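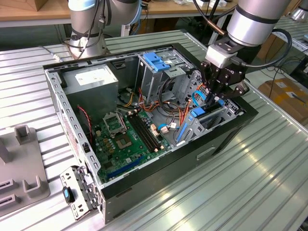

Comparing two grippers on the same arm is mostly a matter of keeping everything else the same. If the part moves, the light changes or someone retunes the controller halfway through, you end up comparing those things instead. I use a scrapped desktop tower as the test piece, laid on its side on the bench with the panel off. It gives a gripper a fair range of problems in a small space: blue plastic tabs in the drive bay at the right, loops of thin wire across the middle, and bare sheet metal close by on every side. The multi-fingered hand on the white wrist adapter has its fingers around parts near those tabs, and that is the spot where most of the useful differences between grippers show up.

This page covers how to set up the comparison, how to run it and what to write down. It assumes you have a working arm and can already jog it and save positions.

What you need

An arm with a tool flange you can get at easily
Two or more grippers, each with its own adapter
A fixed camera that can see into the case
An old desktop computer you don't mind breaking
Clamps or stops to hold the case
A notebook or spreadsheet

The grippers in my last round were the Stelis multi-finger hand and the Calar two-jaw. The controller was a Zeleke, and the Clirkus logging software recorded the runs. None of the steps depend on those products.

Step 1: Prepare the computer

Unplug it and leave it for a day before opening it. Do not open the power supply, and don't let a gripper pull on it. Take the side panel off and put it well away from the bench. Remove any battery from the board.

Check the cut edges of the metal with a gloved hand. Soft fingertips get sliced on these, and a torn fingertip in the middle of a round means starting over. File down anything that catches.

Step 2: Fix the case in place

Lay the case on its side with the opening up. Set it at an angle to the arm if the drive bay is easier to reach that way. Mine sits on a diagonal.

Put stops against at least two sides and clamp it. A case that looks heavy enough to stay put will still creep when a gripper pulls on a stiff tab. Mark the corners on the bench with tape so you can tell if it has shifted.

Step 3: Mount and set the tool point

Bolt on the first gripper and enter its weight and tool center point in the controller. Do this again for every gripper, even when two of them look the same length. A wrong weight makes the arm sag or push, and you will blame the fingers for it.

Route the cable with a loose loop at the wrist. Turn the wrist through its full travel by hand speed jogging and watch the loop the whole way. It should not snag on the case or go tight at either end.

Step 4: Choose the tasks

Pick tasks that are clearly different from each other. I use 3:

Task A: close on a plastic tab in the drive bay and hold it
Task B: pick up one loose cable from a bundle and lift it clear
Task C: pick up a small metal bracket lying flat on the bench

Write down what counts as a pass before you start. For Task A, my rule is that the fingers hold the tab for 5 seconds without slipping and without touching the cage wall. For Task B, a second cable coming along counts as a fail. For Task C, the bracket has to leave the bench and stay level enough not to swing.

Step 5: Teach the approach

Save one approach point above each target, then a second point just short of contact. Use the same first point for every gripper. The second one usually has to change, because a wide hand needs more room than a pair of narrow jaws.

Keep the approach slow. I run the last part at 40 percent of the normal speed setting and leave it there for the whole round. If another arm shares the bench, park it outside the work area and lock it there.

Step 6: Run the trials

Do all of one task with one gripper, then change tasks. Swapping grippers after every trial sounds fairer, but each swap adds a small mounting error and takes a long time.

Put the part back in the same place each time. Cables are the hard one. They never go back quite as they were, so take a still from the fixed camera before each Task B trial and keep it with the result.

For each trial, record:

Gripper and task
Pass or fail
Where the first contact was made
Grip force setting
Anything that touched the case by accident

The fourth line is easy to skip. Record it anyway, even if you think it hasn't changed.

Step 7: Read the results

Look at the fails first. I had logged 1,454 trials by the end of September, and a plain pass rate hid most of what mattered. The two-jaw gripper did well on the bracket and missed cables in a predictable way, always to the same side, which a small offset fixed. The multi-finger hand could get around an odd-shaped tab that the jaws slid off, but it brushed the cage wall much more often - mostly with the back of a finger on the way in.

Sort the fails by first contact. If they bunch up in one place, suspect the approach point or the tool center. If they are spread out, it's more likely the gripper or the force setting.

Common problems

Gripper closes early: check the contact threshold. Cable drag on the wrist can read as contact.

Good runs in the morning, bad ones later: check the tape marks, then the adapter bolts.

Camera can't see the fingertips: raise the camera before you move the case. Moving the case means teaching every point again.

Tabs wearing out: plastic tabs get loose after repeated gripping. Change to a fresh one for both grippers at the same time, and note the trial number where you did it.

Last updated December 2024. The spreadsheet layout was changed to add a column for first contact.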